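**Sulositz workshop building, interior refit: progress report for July**

Grant reference 3029. Prepared for the Tandell fund by the project office.
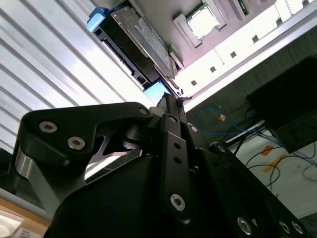
Work this month went mainly into the main room on the upper floor. The room is back in use and the contractor, Leclerc, has moved on to the store and the back stairs. We are 6 days behind the plan we sent you in spring. All of the delay comes from the late delivery of the store shelving.

## Ceiling and lighting

The white slatted ceiling in the main room is up and signed off. We chose slats over closed panels so that cables above can be reached without cutting anything out. The first batch had a slightly different shade of white and went back to the supplier. The replacement batch matches.

Lighting is connected and has been tested in the evening as well as in daylight. Users asked for brighter light over the work area and we moved one row of fittings toward the center to give them that. There was no extra charge for the move.

One item is open. The switch by the stair door still controls the wrong half of the room. Leclerc has agreed to correct it on the next visit.

## Floor and walls

The floor was sealed at the start of the month and left to cure with the room closed. Two patches near the door needed a second coat. Walls are painted except for the strip behind the old radiator, which will be done once the radiator is taken out.

## Store

The shelving from Dendetti came in two deliveries. The first was short of brackets, so the long wall could not be started when planned. Everything is now on site and the uprights are fixed. Of the 49 storage bins ordered, all have been received and labeled. They are stacked in the hallway until the shelves can take them, and this has made the hallway narrow. We have asked people to use the back entrance before 9 a.m., when most deliveries arrive.

## Money

Spending is within the approved budget. The only cost not in the original plan was $200 for waste removal, after the old ceiling boards filled more of the skip than expected. We have taken this from the contingency line and are not asking for more funds. Receipts are in the shared folder under the grant reference.

The final invoice for the ceiling has not arrived. We are holding the full quoted amount against it.

## Next month

- Finish the store shelves and clear the bins from the hallway
- Remove the old radiator and paint behind it
- Correct the stair door switch
- Fit the new handrail on the back stairs
- Get a second price for the blinds

The blinds are the one point where we need a decision from you. The first price was higher than the amount in the application. If the second is no better, we would like to fit blinds on the south side only and leave the north windows as they are. Please let us know if this is acceptable under the terms of the grant, and we will place the order when we have your answer.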